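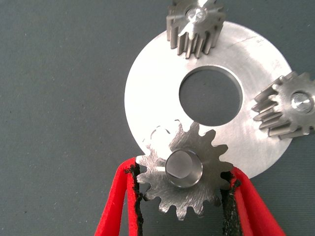 I have been sorting the gear drawer since July, a little at a time, mostly after supper. It came to me as a coffee can of parts from Khadija Cherkaoui when she closed up her repair bench in Plultcombe, and I poured it straight into the drawer and left it there. The first thing I learned is to work on cloth. Small steel gears roll on a bare table, and on a dark gray-green fabric like mine they mostly stay where you put them. The big flat washer with the brushed finish became a sort of tray for the long-toothed steel gears, with their teeth resting right on the metal. There's a faint scratch curving across the upper right of it, but I don't care about that. It's a washer.

My system is simple. Steel goes in one box, plastic in another, and anything with a shaft still in the bore gets its own bag. I measure the bore first, then the outside diameter, then count teeth. I used to do it the other way around and kept losing my place. I write the numbers on a strip of masking tape and stick it to the bag, not to the gear – the glue is a pain to get out of the teeth.

The boxes are the Famidwood ones with 20 compartments. I bought two and should have bought three.

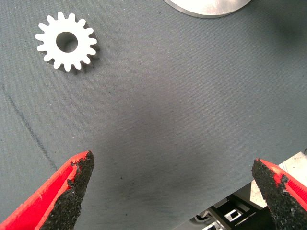

Plastic gears are quicker to sort but I trust them less. I turn each one slowly under the lamp and look at the root of every tooth for cracks. A cracked one goes in the trash, even if the rest of it is fine. I kept a few of those once and ended up putting one in a label printer, which ran for one evening.

The cloth needs a going-over with a lint roller before I do any more. Fuzz gets into grease and then it gets into everything.

Canan Saraç asked if I would sell her the duplicates. Yes, once I know what they are. I have 37 bags labeled and the bottom of the drawer is still not showing.

20 shares | 37 comments

Contact | Copyright Plovari Notes | Back to top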